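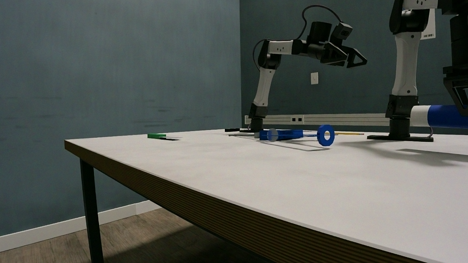 Why compare grippers in simulation at all, one reader asked, when the real arms will behave differently anyway? Because the comparison is between settings, and the simulator lets us change one setting and leave the rest alone. We do not use these results to predict real success rates.

## What is being compared?

Two gripper controllers on the same two-arm bench. Vetska closes to a commanded width. Wotano closes until a force limit is reached, then holds. Arms, wrist cameras and finger shape are the same for both.

## Which objects are used?

Small items of mixed shape, among them a green block, a pencil, a blue ring and a blue cylinder. The ring is set on its edge, which makes the approach angle matter more than it does for the block. 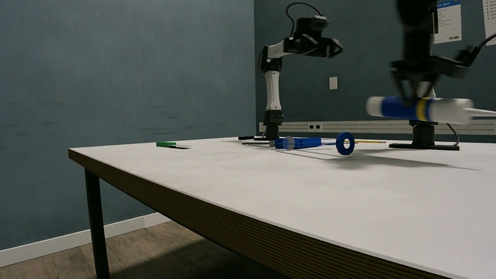 Long objects are scored separately. A grip near the middle and a grip near one end load the fingers differently, and a combined score hides this.

## How many trials are run?

2,000 per controller. Trials that fail to load are run again and do not count as misses.

## What counts as a successful grasp?

The object must be clear of the table and still held after 2 seconds. Slipping within the fingers is logged but allowed.

## Can I change the closing force?

Yes. Set `grip_limit` in the Moya config file, as a percentage of maximum. The default is 70. Values are read at start-up only, so restart the controller after editing.

## Does the wrist camera affect the result?

It can. Both controllers take their target pose from the camera, and a late image gives a late correction. Keep the same image size for both runs. If you change it, discard the earlier results.

## Can both arms run at once?

Yes, up to 16 parallel scenes on the Vekholm server. Each arm needs its own controller process. Mixed pairs, with Vetska on one side and Wotano on the other, will start but are not supported by the scoring script.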